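wumby-replay: plays back logged bimanual episodes against a new policy checkpoint, flags where the two diverge. Maintained by Yulan Fan, Closturcombe.

## Run

- `wumby replay --ckpt latest --task flowers`
- needs Jikell 2-arm driver, both arms homed first
- default horizon 60 steps, dont go lower, chunks get jerky

## Status

- 335 episodes converted so far, target 700
- flower sorting is the only task w/ colour labels fixed
- stem overlap still confuses the segmenter, see `masks/TODO`
- Pal export broken, wait for December branch 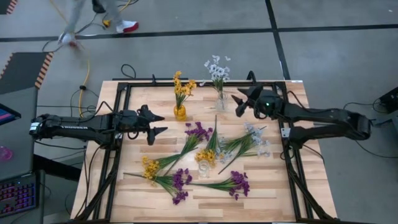 **Can I replay logs recorded with just one arm?**
Only with `--pad-missing`, which fills the absent arm with its home pose. Divergence scores for that side are meaningles, drop them.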